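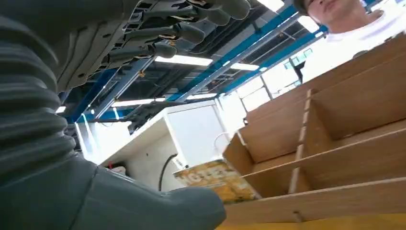 Sabina Talukder asked on the ticket whether the door fobs on the second floor had ever worked on a weekend, or if that only started when we moved the hot desk members over to the new plan.

2 min read

Good question, and I had to go digging! Weekends were fine under the old plan. I pulled the Kolter door log and every hot desk fob was opening Stondlow on Saturdays right up until the switch. After that it's just "denied, no schedule" over and over (17 times for one poor member, who kept trying).

So what I've tried so far:

Reissued two fobs at the front desk. No change.

Restarted the door controller and gave it 4 minutes to come back. It came back happy, same denials.

Moved my own account onto the hot desk plan. Got locked out of the second floor myself, so at least I can reproduce it now!

Then I compared the plan settings with the ones at our Hollis building, where everybody gets in fine. Hollis has the access group set to "all days" and ours says "inherit" - and the thing it inherits from is the old meeting room package we retired in September. That has no weekend hours at all.

I've switched ours to "all days" and pushed it out. My fob opens the door again. Glykeria Gavalas is going to check with the members on Saturday, and I'm leaving this open until she reports back.

Still to do: the 90 day passes use the same group, I think, so those need a look too.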